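Bench Jeweller and Online Shop Assistant wanted - Perkinen Silver & Amber

We are a small family shop selling Baltic amber, handmade silver and a good deal of antique jewellery, and we have reached the happy point where there is more work on the bench than we can manage by ourselves. We would dearly love to find someone kind and careful to join us in January.

Your days would be split between the workshop and the online shop. In the workshop you would be resizing rings, restringing beads, replacing clasps and helping with our own Plastimon range of silver bangles. The rest of the time you would be writing up new pieces for the website, which has 1,734 of them listed at present (and a few drawers still waiting their turn!), and answering letters and emails from customers, many of whom have been buying from us for years and like a proper chat.

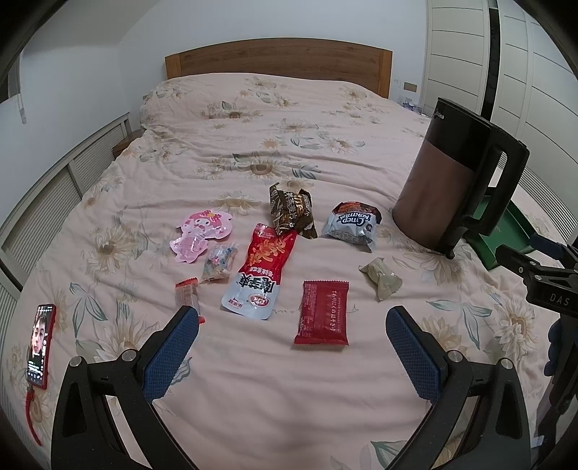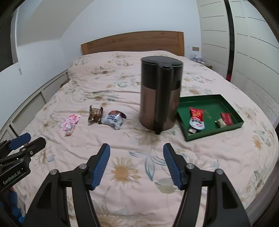

Sunflowers on the bedding
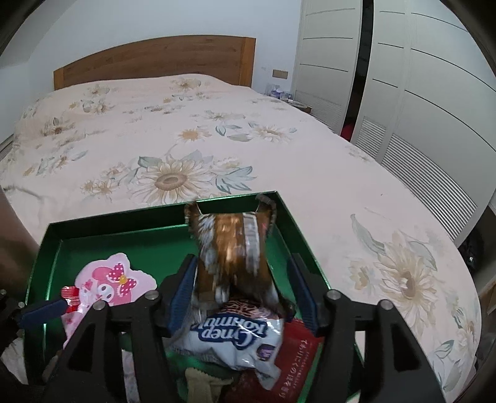
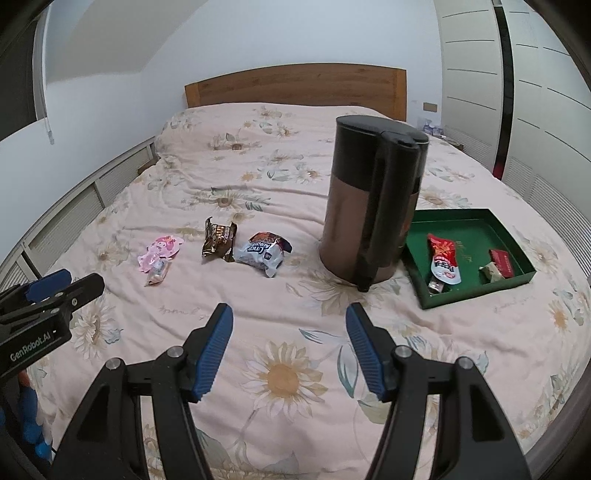 Do I need a formal qualification in jewellery making?
A certificate is welcome, but we are just as glad to hear from people who learnt at a bench or an evening class. You should be able to solder neatly and size a plain silver band without help.

We will teach you everything we know about amber - how to tell it from copal and glass, how to clean it, and how to polish out a scratch without losing the shape. If you have handled Ngui enamel before, so much the better, as we take in quite a few pieces for repair.

The post is four days a week, with a generous staff discount and your own bench by the window at our Fliltard workshop. There are stairs, so do tell us if that would be difficult and we will gladly set you up on the ground floor.

To apply, please send us a letter about yourself and photographs of two or three pieces you have made or mended. They needn't be grand - a well-mended brooch pin tells us plenty. We read every letter and will reply to you either way.

Posted November 13, 2025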